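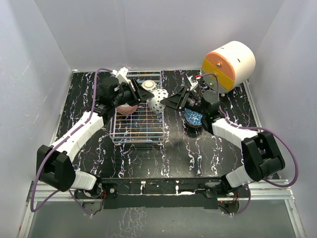
Figure 4. Both grippers at the patterned cup, beside the wire dish rack. The purple cables run along the forearms and loop outside the elbows.

5.3 When neither arm lets go

I promised in Section 4 that I'd come back to the failed handovers, and I've been putting it off a bit, since they're the least flattering part of our results. We ran 200 trials of the rack task at Dillwood with the Sukby controller. In 28 of them the cup reached the point where both arms had hold of it and then the whole thing went wrong in the same way. I'm leaving out the ordinary misses, where a fingertip lands short and the arm just tries again. Those are in Section 5.2 and they bother me a lot less.

The bad ones go like this. One arm brings the cup over, the other closes on it, and for a moment both are gripping. That's fine, that's the plan. Then the giving arm is supposed to open. It doesn't. The receiving arm thinks it has the cup and starts its move toward the rack, the giving arm feels the cup pulling away and squeezes harder, and now we have two motors arguing over one piece of tableware. We started calling it a tug-of-war in the lab notes and the name stuck, so I'll use it for the rest of this section.

My first guess was the cables. Look at the loops in Figure 4 and you'll probably have the same thought! They have a fair amount of slack in them, and I figured a loop was catching on an elbow and adding a drag that the force estimate read as a slipping cup. I spent far too long on this. I retied them shorter, I retied them longer, I ran a batch with the slack taped down, and the tug-of-war showed up in every version. When I lined up the wrist loads against the elbow angles there was no pattern I'd want to defend in front of a reviewer. The cables do cause a different and much duller problem (a dropped wrist camera stream now and then, see the appendix), but I'm fairly sure they aren't guilty here.

What was guilty was a timer. The Gorkis grip layer, which sits between Sukby and the finger motors, has a slip guard. If it sees the load on the fingers shift quickly, it tightens the grip and ignores any open command for 800 ms. For a single arm this is a great idea, and I was the one who asked for it to be turned on, after we'd broken a bowl in the pilot runs. With two arms it's a trap. The receiving gripper closing on the cup is itself a quick shift in load. So the guard fires on the giving arm at exactly the moment we want that arm to release, and the open command goes into a hole. Sukby sends it once, gets back a message saying it was received (received, mind you, which says nothing about whether it was carried out), and moves on.

You might ask why it doesn't happen every time, then. So did I. It comes down to how the receiving fingers arrive. When they close slowly and fairly square to the wall of the cup, the load creeps up and the guard stays quiet. When they come in with just the tips, off to one side, the cup gets twisted a little in the other hand and the guard wakes up. Tapered cups are worse than straight ones for this, and wide shallow bowls hardly ever do it. The cluttered layouts are also worse, I think because the planner has fewer ways of getting the second gripper in and settles for a crooked one. I say "I think" because we didn't set out to test clutter by itself, and I'd be making up a story if I claimed more.

I should also say something about safety, even though nothing on this rig is big enough to hurt anybody badly. Of the 28 tug-of-wars, 2 ended with broken cups, and in both cases pieces went past the edge of the table. I was standing closer than I should have been for one of them. The current limit on each arm was set sensibly, but it was set for each arm alone, so two arms pulling apart could put a load on the cup that neither limit would catch. I hadn't thought about that at all. If you have a two-arm setup with limits copied over from a one-arm setup, please go and check yours before you read any further.

The stop button worked fine, by the way, but it wasn't much help. Pressing it freezes the arms and keeps the fingers closed, which means the cup stays squeezed until somebody releases the grippers by hand. That's the right behavior when an arm is carrying something heavy over the table. In a tug-of-war it leaves you reaching in toward a cup under load, with safety glasses on if you remembered them. We've since changed the stop so that, when both grippers report contact with the same object, they relax to a low holding force first. I'm not completely happy with this either, since a low holding force can still drop a slick bowl, but I'd take a dropped bowl over flying pieces.

For the slip guard itself we tried two fixes. The simple one was to switch the guard off during handovers. It got rid of the tug-of-war and brought back plain old drops, mostly with the smoother dishes, so we gave up on it. The other one, which we kept, makes Sukby wait. After it sends the open command it watches the finger position on the giving arm, and the receiving arm isn't allowed to start its move until those fingers have really opened. If they stay shut past the guard time, the command goes out again. It makes each handover a little slower, and on video it looks like the robot has lost its train of thought, but the cup comes through.

I haven't rerun the full set of trials with the new wait in place, so every number in our main results table comes from the old version. The Ene baseline doesn't use the slip guard at all and never had a tug-of-war, which you should keep in mind when comparing its handover column with ours. Its drops are listed under a separate heading in the same table.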